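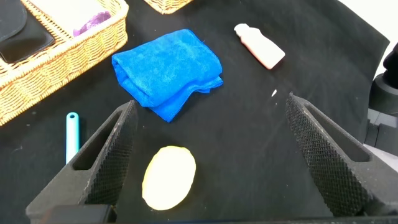 Manee Kaewkla would wash every towel at 60 before it goes in a cupboard, new or not, and says 30 never gets the shop finish out. We have gone with 60 for the white ones and 30 for anything coloured.

Kneath: towels, bottles and the fruit basket

Kneath is the smaller of our two lets, the one above the old Brollden bakery. It sleeps four. In May we went through the linen and the kitchen cupboards, wrote a proper list and threw out what was past using. The list had 164 lines on it by the end, a good many of them teaspoons. This page is for the people who do the changeovers, and for regular guests who like to know what to pack and what to leave at home.

Blue towel, folded, and a small plastic bottle lying beside it. Blue is for the kitchen and for wet dogs. White stays in the bathroom.

Please fold the blue ones in half and in half again, then roll the last edge under if they won't sit flat on the shelf. They go on the left, under the tea towels. If the hem has come undone, put the towel in the rag bag under the sink and cross one off the sheet inside the door. There should be nine in the flat at the start of a stay.

Small bottles are a nuisance. They fall over at the back of the shelf and get forgotten, so they now live in the Zallinetti biscuit tin on the windowsill. Guests leave a lot of half-used ones behind. Anything without a label goes out. Washing-up liquid is topped up from the large container in the hall cupboard.

Lemon on the black tabletop, near the corner of a wicker basket. The basket is for fruit, and a lemon or two is always left for guests along with the tea and milk.

Lemons come from the shop at Womanen, which is open until six in the evening. Buy unwaxed if they have them. A lemon that has gone soft can be cut up and used on the taps, then rinsed off well, but don't leave the juice on the worktop. 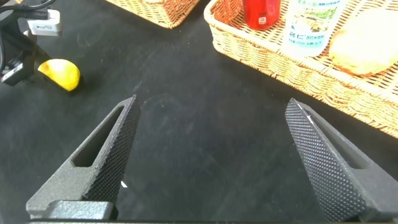 The basket itself should be emptied at every changeover and shaken out over the bin. It doesn't like being soaked. A damp cloth is enough, and it can dry on the landing with the window open. Bananas go on the hook, as they mark the wicker and turn everything else ripe too quickly.

Dark surfaces show dust and smears more than the old pine did. Wipe with a damp blue towel and then a dry one. No cream cleaner, please.

Spare keys and the full list are in the top drawer. Corrections to Dwynwen Watkins, by text or on the pad by the kettle.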